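Before You Sign for the Arm: Savita Shakya on Budgeting for a Robot

Savita Shakya has turned down more equipment requests than she has approved, and she says this without much regret. She has handled purchasing at Coelho, a contract kitchen and assembly business, for long enough to have seen a few machines arrive with a ribbon on them and leave on a pallet.

So when Gilles Guillot, who runs operations there, came to her in July with a proposal for a two-armed robot, she asked him what she asks everyone. "What does it do on the day after the demo?"

Guillot's answer was to put the purchase off and pay for simulation first. Shakya agreed to that part. She is still not sold on the rest.

"A simulation is cheap next to hardware, I'll give him that," she says. "But it's cheap the way a test drive is cheap. You still haven't paid for the car, and you haven't parked it in your garage."
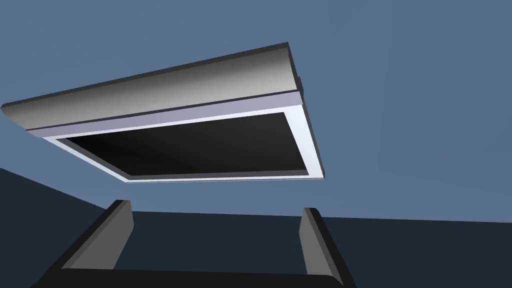

Simulated view past the open gripper. Rendering, not a photograph.

The two quotes on her desk came from Lollen and Prerico. Both gave a price for the arms. Only one gave a price for spare fingers, and neither said what a service visit would cost once the first year was up. Shakya wrote back to both and is waiting.

"They all want to talk about reach and payload," she says. "I want to talk about who comes out when it stops, and what we do with the line until they get here."

Guillot doesn't argue with that. His case is that most of the waste happens earlier, when a company buys a machine and then finds out the bench is wrong for it. "We had a table layout we were sure of," he says. "I'd sooner move a table in software than have somebody unbolt one."
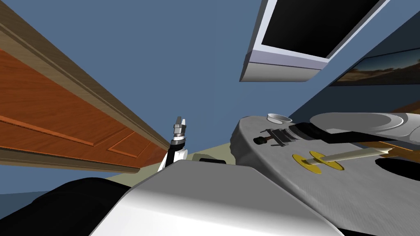 The simulated room, with a gripper raised by the door and tools on the table at right.

Shakya's trouble is with what gets left out. She has set aside 200 hours of staff time for the trial, and she expects it to run over. The vendor's worksheet listed none. It also had nothing for training, floor work or the insurance rider, which she put at over $2,000 before anyone had given her a firm figure.

"If it isn't in the worksheet, it comes out of somebody's department," she says. "Usually without asking them."

She is just as wary of payback claims. A reseller, Prullard, told her the robot would earn its cost back in 2 years. She asked for the math and got a brochure. Her own draft uses 3, and she thinks that may be generous - it assumes the work stays the same, and at Coelho it rarely does.

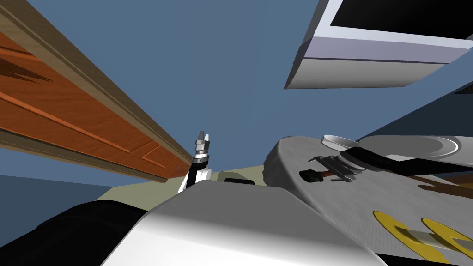
What she wants in writing

Her list for Guillot is short. A service price for every year of ownership. Spare parts, with delivery times. A named person on staff who owns the machine, with hours to match. And a trial on real tools, at the real bench, before the final payment goes out.

"He says the simulation will answer half of that," Shakya says. "Fine. Show me which half."

Guillot hopes to bring her revised numbers before the next budget round. She has not put a line in for it yet.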